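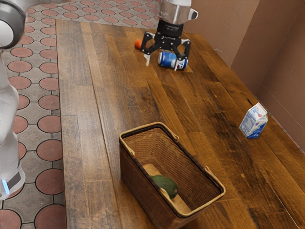
Rosângela Damasceno has the kettle on before I have got my coat off, and by the time I have found somewhere to put it she is already telling me about the onions. It was the onions, she says, that made her give in. For years the packing room at Zusura had sent out its grocery baskets the same way, by hand, from a long table, with a printed slip and a pencil, and for years she had been perfectly happy with that. Then one winter the orders went up to 500 a week, and she found herself at nine at night hunting for a net of onions that had gone out in somebody else's basket.

"I rang the lady up and she was lovely about it," says Rosângela. "She'd made soup. But I sat down on an upturned crate and thought, I can't do this again tomorrow. My back can't, and my head certainly can't."

Zusura delivers baskets of everyday shopping to people who find it hard to get out, mostly older people, some new parents, a few who have just had operations. The baskets are wicker and they come back to be used again, which explains the stack in the corridor that I had to squeeze past on my way in. There are 40 streets on the round now. When Rosângela started there were 5, and she did most of them on a bicycle.

The robot arms came in March, 3 of them, put in by a firm called Drudlow. They do the picking: an order comes through, the arm reaches over the table, takes up what is wanted and sets it in the basket. People do everything on either side of that. I had expected to hear either that they were a marvel or that they were a menace, and over the course of a long afternoon and a good deal of tea I heard both, sometimes from the same person.

Marlene Nogueira has worked in the packing room longer than anyone, and she did not want them. She is quite open about it. "I told Rosângela to her face. I said, if that thing takes my job I'll be round your house every morning for my breakfast." She laughs, but she says she lost sleep over it too, and that the weeks before the arms arrived were worse than the weeks after. "It's the not knowing. They'd had a meeting with us and there were slides, and I came out knowing less than when I went in. What I wanted to know was, do I come in on the first morning or don't I? And what do I do with my hands when I get there?"

She did come in. So did everyone else, as it happens, though the hours have moved about a good deal, and we will come to that. What Marlene does with her hands now is look after the start of the table. She sets out the goods so that the arm can get at them, which is more of a skill than it sounds. A drinks can on its side is one sort of job and a milk carton standing up is another. Anything round wants to be off on its travels. Soft fruit is a worry all to itself.

"You learn how it likes things," she says. "I know it doesn't like anything, I'm not daft. But you do learn. If I put two things close together it has to come in with its fingers open either side and there's no room for them. So I spread out. I used to pack that table like a suitcase, and now I leave great big gaps and it goes against everything my mother taught me."

I ask whether she talks to it. There is a pause.

"Only to tell it well done," says Marlene.

Edileuza Medeiros, who joined us halfway through with a plate of cheese rolls, is less fond. Her complaint is about pace. When there were six of them round the table by hand, she says, the room had a rhythm that rose and fell. You would have a mad half hour and then somebody would tell a story and you would all slow down together. The arms go at the same speed whatever anyone is saying.

"It isn't fast, that's the funny part," she tells me. "I'm faster. Any of us is faster, on a good morning. But it's the same at four o'clock as it was at seven, and I'm not. So the work keeps coming up to you at that one speed, and you can't have your little sit down unless you ask for it. We had to ask for it. That felt wrong to me, asking for something we'd always just had."

They got it, in the end, in the form of a ten-minute stop in the middle of each shift when the arms are parked and the lights on them go down. Edileuza was the one who wrote the letter. Rosângela, listening to this, nods all the way through and says she should have seen it coming, and that she had been so taken up with where the cables would run that she had forgotten about people wanting to chat.

Then there is the matter of the avocados, which everybody in the building seems to want to tell me about. A person picking up an avocado gives it a small squeeze without thinking, and puts it back if it is past its best. The arm picks up the avocado it has been given. In the first fortnight a number of rather sad ones went out, and the telephone was busy. Ott Paulauskas, who came over from Drudlow to set the arms up and has somehow never quite stopped coming, spent some time trying to work out whether the gripper could be made to judge ripeness for itself.

"I had a lot of ideas," he says. "I had drawings. And then Kátia said, why don't I just squeeze them before they go on the table? So that's what we do. Kátia squeezes them."

Kátia Bezerra is the youngest of the group and the one whose work has changed the most. She was taken on for the summer to fold boxes, and she now runs the computer side of things alongside Ott. A good part of her week goes on the simulator, a made-up packing room on the screen with its own arm and its own table, where she can try out a new order of work or a new kind of packet before it gets anywhere near the real one. She showed me a run with a shopping basket and a few bits of grocery, and let me choose what the arm should go for next. I found it surprisingly hard to stop.

"The good thing is you can drop stuff all day and there's nothing to mop," says Kátia. "When we changed to the new milk cartons I ran it over and over in there, different places on the table, near the wall, further off, all of that. Then I took it downstairs and it still went wrong, but it went wrong in ways I'd got used to, so I wasn't frightened of it."

She would like to train properly, and Zusura is paying for a course at a place called Ayaaba, one evening a week. She had not thought of herself as somebody who would do that. Her gran, she says, tells the whole bus.

I said we would come to the hours. Nobody was let go when the arms arrived, and Rosângela had promised as much in writing, but two people who left of their own accord that spring have not been replaced, and the late shift has gone altogether. Marlene is glad to see the back of it. Edileuza is not so sure. The late shift paid a bit more, and she had come to count on it.

"They put our hourly up to make some of it good," she says, "and I'm grateful, I am. But it was some of it. I'd want you to put that in." I told her I would.

Rosângela does not argue with her. What she did with the time that was saved, she explains, was put people out on the round. There used to be one driver, who rang the bell and ran. Now there are two to a van, and the second one carries the basket in, puts the cold things in the fridge if that is wanted, and stops for a few minutes. Marlene does it two mornings a week and has opinions on every kitchen in the district. There is a gentleman who has the radio on for the cricket and needs the score explained to him, and a retired dressmaker who has already taken up two pairs of her trousers.

"That's the bit I'd fight for," says Rosângela. "If somebody came and told me I could have more arms but I'd have to give up the second person in the van, I'd send them home."

Somebody more or less has, I learn. Another firm, Zetgate, called in with a plan for the other end of the room, where the slips are checked and the baskets are covered and tied. She heard them out and gave them lunch. For now the checking stays with Edileuza, who goes through each basket against its list, moves whatever needs moving so the heavy things aren't sitting on the bread, and ties the cloth down with a bow.

I asked whether the bow was necessary. She looked at me over her glasses for quite some time and then offered me another cheese roll, and shortly after that the ten minutes were up and they all went back in.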